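Measles numbers at Ollano clinic - does anyone buy the new total?

ridgeline_pete
2019-02-23
County health says 40 confirmed now. Last update had it at 36, so 4 more. They keep saying "contained" and I'd like to know what that word means to them. If it's contained, why does every update have a bigger number in it?

marnie_k
Contained means the new cases are people who were already on the contact list. They said so in the second paragraph of the notice.

ridgeline_pete
I read the second paragraph. It says "most" of the new cases. How many is most when you have four?

Sosex_Dad
Three, I would hope.
My bigger problem is the Söderlund school. We got a letter saying there was a possible exposure and to check our kids' records. No date for the exposure, no classroom. My wife called and was told to read the letter.

marnie_k
They can't give a classroom without pretty much naming the kid. I don't love it either but that's the privacy rule.

tollbridge
A date wouldn't name anybody though. Watch for symptoms until when? The letter is no use without one.

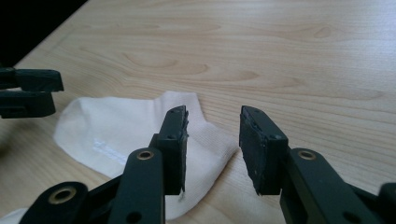

And I don't trust the 40 in either direction. Those are lab confirmed. My sister's doctor in Unditz told her to stay home with the rash and not come in, so no swab, no test, and she isn't in anybody's total. Multiply that by however many doctors.

marnie_k
One sister is not a trend. And plenty of rashes aren't measles, they test for a reason.

tollbridge
Didn't say trend. Said she wasn't tested.

Kwan-ho Fung
I work in the billing office at a different clinic, so take this for what it's worth. Confirmed counts run behind because samples get sent out of the county. A case announced today may have gotten sick well over a week ago. A rising total by itself doesn't tell you if it's spreading now. You want the dates people got the rash, and those aren't in the notice.

ridgeline_pete
So "contained" could be right and they still haven't shown us anything to back it up. Great.

Sosex_Dad
Anyone know if the walk-in shots are still on? The flyer said 100 doses and I heard they ran out before lunch.

marnie_k
Still on, and more sessions in March. Call first.

ridgeline_pete
Call who? The number on the flyer goes to voicemail - I tried it twice.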